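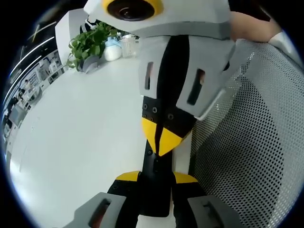

# Decanting an older red off its sediment

Most red wine sold today doesn't need decanting. If the bottle is less than five or six years old and was filtered before bottling, pull the cork and pour. What follows is for the other kind: an older bottle that has thrown a deposit, or a younger one that went into the bottle unfiltered.

The last bottle I did this with was a Zukmont red that had been lying on its side in my hall closet for far too long. The deposit was fine and dark, almost like cocoa, and that is the hardest kind to pour off. Coarse, flaky sediment is much easier. It stays where you put it.

## What you need

- A decanter or any clean glass pitcher that holds a full bottle with room to spare
- A corkscrew. For old corks I use a two-prong puller, but a plain waiter's corkscrew with a long worm will do
- A light you can set on the table, such as a candle or a small flashlight standing on its end
- A paper towel
- A second glass for the dregs

You don't need a decanting cradle. I bought a wire one from Kanero years ago, and it works for people who want to pull the bottle from the rack and serve it the same evening without ever standing it up. If you can plan a day ahead, skip it.

## The day before

Stand the bottle upright. Twenty-four hours is enough for most wines, and two or three days is better for anything with a very fine deposit. If you plan to drink it on Saturday, stand it up on Thursday.

Leave it somewhere cool where it won't get bumped. The top of the refrigerator is a bad place, both for the heat and for the shaking every time the compressor starts. A low shelf or the floor of a closet is fine.

If the bottle has been on its side with the label up, the sediment will have settled along the opposite side of the glass. Turn the bottle upright slowly and don't twist it. Some of the deposit may stick to the glass. Leave it there. Stuck sediment is no trouble to anyone.

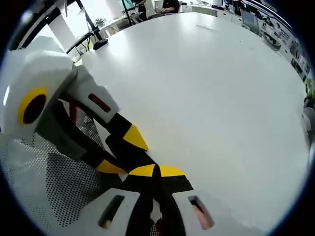 ## Opening the bottle

Cut the capsule low, below the second lip, or take it off completely. You will want a clear view through the neck later on. Wipe the top of the cork and the rim with the paper towel. A little black mold under the capsule is common in older bottles and doesn't mean the wine is bad.

Put the corkscrew in dead center and go slowly. Keep the bottle flat on the table the whole time. It is tempting to pick it up and hold it between your knees, and if you do that you can throw away the last day of waiting.

Old corks break. If yours does, stop and put the worm back in at an angle, so that it presses the broken piece against the side of the neck, and ease it out. If the piece is too short to grip, push it in and pour through a small strainer. Crumbs of cork in the wine look bad but don't change the taste.

Wipe the inside of the lip once the cork is out. Then pour a small taste, a spoonful or so, tilting the bottle as gently as you can. Check it now for cork taint. A wet cardboard smell won't go away in the decanter, and there is no point in going through the rest.

## Pouring

Rinse the decanter with a splash of ordinary young wine and tip that out. This gets rid of any dust or cupboard smell. Water works too, if you let it drain well.

Set the light on the table so that it shines up through the shoulder of the bottle when you tilt it. Dim the room a little if you can. Hold the decanter in one hand and the bottle in the other, and start.

1. Tilt the bottle until a thin, steady stream runs down the inside wall of the decanter.
2. Keep that stream going. Don't stop and don't set the bottle back upright. Each time the wine rocks back, it stirs up the bottom.
3. Watch the shoulder and not the decanter. For most of the pour you will see clear red wine with the light behind it.
4. When a thin smoky trail starts to move toward the neck, slow down.
5. When the trail reaches the neck and turns solid, stop.

The whole pour takes a minute or two. A Bordeaux-shaped bottle makes it easier, as the high shoulders catch a good share of the deposit. A sloping Burgundy or Rhône bottle gives less warning, so stop a little sooner.

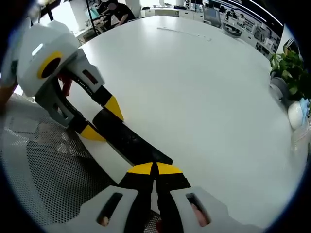 You will usually leave an inch or less in the bottle. Pour it into the spare glass and let it sit through dinner. There is often a decent mouthful on top by the end, and the rest can go into a stew or a pan sauce.

## How long to wait

With a really old bottle, very little. Fifteen minutes is as long as I would leave one, and I have had fragile wines fade in the glass before the second pour. Decant it just before you sit down and start drinking.

A sturdy unfiltered wine of eight or ten years is different. The Powell hillside reds I buy by the half case are tight when first opened and want an hour, sometimes two. Taste a little every half hour and serve it when you like it. 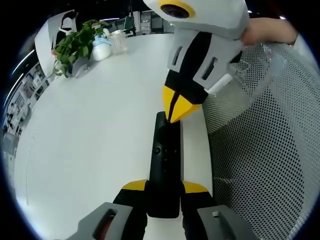

*Cekamance Wine Pages — No. 281, p. 224*

## Cleaning up

Rinse the decanter with warm water the same night, before the color dries on. Skip the dish soap. It clings to the inside and you will smell it next time. For a stain at the bottom, add a spoonful of uncooked rice and a little white vinegar, swirl, and rinse twice.

Dry it upside down on a rack or over the handle of a wooden spoon set in a heavy jar. Leave the stopper out until the inside is completely dry.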